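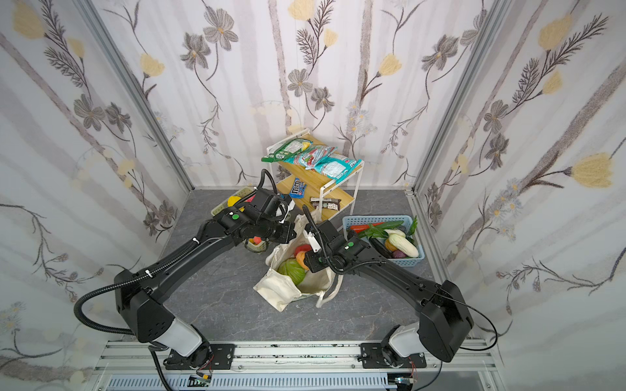 In welcher Reihenfolge kommen Obst, Gemüse und Snacks in eine offene Stofftasche?

Zuerst das schwerste feste Stück, in der Regel Melone oder Kürbis, danach mittelgroße feste Ware, dann Druckempfindliches wie Tomaten und zuletzt Blattgemüse und Tüten.

Gorkwood Rundbrief, Rubrik Haushalt und Vorrat

Einkaufstaschen aus Canvas: Packfolge, Belastung, Pflege

Im August hatten wir die faltbare Kiste behandelt. Aus den Zuschriften ergab sich, dass die meisten Haushalte für den Wocheneinkauf weiterhin die offene Stofftasche mit zwei Henkeln verwenden. Die folgenden Angaben beziehen sich auf diese Bauform ohne Reißverschluss und ohne versteiften Boden.

Gewebe und Last

Für Lebensmittel empfehlen wir ein Flächengewicht ab 200 g/m². Leichtere Stoffe stehen beim Packen nicht von selbst, die Seitenwände fallen nach innen und müssen mit einer Hand gehalten werden. Als Höchstlast setzen wir in unseren Hinweisen 6 kg an. Der Wert berücksichtigt die Henkelnaht, die bei den meisten Modellen früher nachgibt als die Fläche. Ein Kreuzstich an allen vier Ansatzpunkten ist der einfachen Steppnaht vorzuziehen. Bei unserer Tasche Nuretti ist er serienmäßig, bei der älteren Ceka nur in der Ausführung mit langen Henkeln.

Vorsortieren

Das Packen geht schneller, wenn die Ware vorher nach Druckempfindlichkeit getrennt liegt. Bewährt haben sich flache Kunststoffkörbe für Obst und Gemüse sowie ein niedriges Regal für verpackte Snacks, beides in Griffweite der Tasche. Möhre, Gurke, Aubergine und Zwiebel können zusammen in einem Korb liegen. Reife Tomaten gehören getrennt, ebenso Beeren. Tüten und Riegel stellt man auf die Böden des Regals, leichte Ware oben, kompakte unten. Wer das Regal Malhotra nutzt: Die Einlegeböden liegen lose auf und sollten vor dem ersten Gebrauch mit den beiliegenden Klemmen gesichert werden.

Packfolge

Die Tasche steht offen auf einer ebenen Fläche, die Henkel liegen außen. Ein Henkel, der nach innen fällt, wird überpackt und lässt sich später nur mit Zug herausholen — dabei verrutscht die untere Lage.

Eine Melone kommt in die Mitte oder leicht nach hinten an die Wand, die beim Tragen am Körper anliegt. Runde Früchte wie Orangen füllen die Lücken links und rechts davon. Sie halten die Melone in Position und vertragen den seitlichen Druck. Lange Ware, also Gurke und Möhren, wird an der Schmalseite senkrecht eingestellt. Quer liegend bildet sie Brücken, unter denen Hohlraum bleibt.

Tomaten liegen in der obersten festen Lage und berühren nach Möglichkeit nur Weiches oder Stoff. Liegt eine Tomate neben der Melone auf dem Taschenboden, ist das für kurze Wege unkritisch, solange nichts Schweres nachfolgt. Blattgemüse wird nicht gefaltet, die Blattspitzen dürfen über den Rand stehen.

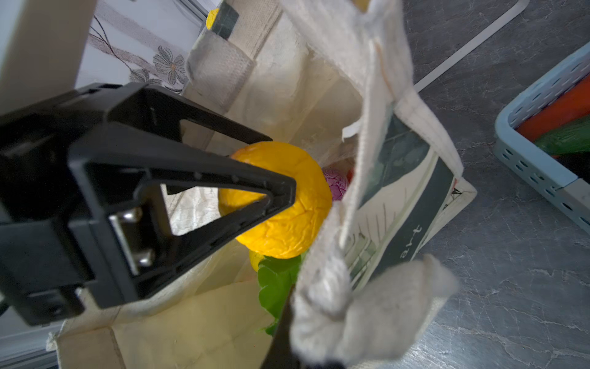
Gelb, zerknittert und ungefähr rund, darunter etwas blattförmiges Grünes: Blick in die Stofftasche, seitlich der Aufdruck „art“.

Snacktüten enthalten viel Luft und eignen sich als Abschluss. In der unteren Lage platzen sie selten, der Inhalt zerbricht jedoch. Schokoladenriegel und kleine Beutel mit Süßwaren können seitlich nach unten gleiten und werden dort leicht übersehen. Eine eingenähte Innentasche behebt das, alternativ ein kleiner durchsichtiger Behälter, der aufrecht in eine Ecke gestellt wird.

Aufdruck und Innenseite

Bedruckte Taschen werden beim Packen an der Druckseite häufig nach außen umgeschlagen. Bei Siebdruck führt das auf Dauer zu Rissen entlang der Knickkante. Wir raten, die unbedruckte Seite umzulegen. Falten im Innenfutter beeinträchtigen die Funktion nicht, in ihnen sammeln sich aber Erde und Zwiebelschalen. Ausschütteln über Kopf genügt nach jedem Einkauf, gewaschen wird bei Verschmutzung, auf links und ohne Weichspüler. Ausgefranste Henkelenden schneidet man bündig ab und übernäht sie vor dem nächsten Gebrauch.

Lagerbestand und Ersatzteile

Von der Nuretti in Naturfarbe sind noch 162 Stück lieferbar, von der Ceka mit langen Henkeln 100. Henkelband wird als Meterware abgegeben, Farbe Natur, passend zu beiden Modellen. Die Klemmen für das Regal Malhotra liegen im Beutel zu vier Stück bereit und können der nächsten Bestellung formlos hinzugefügt werden. Bitte die Breite des Bodens angeben.

Stand der Angaben: 25. Dezember 2023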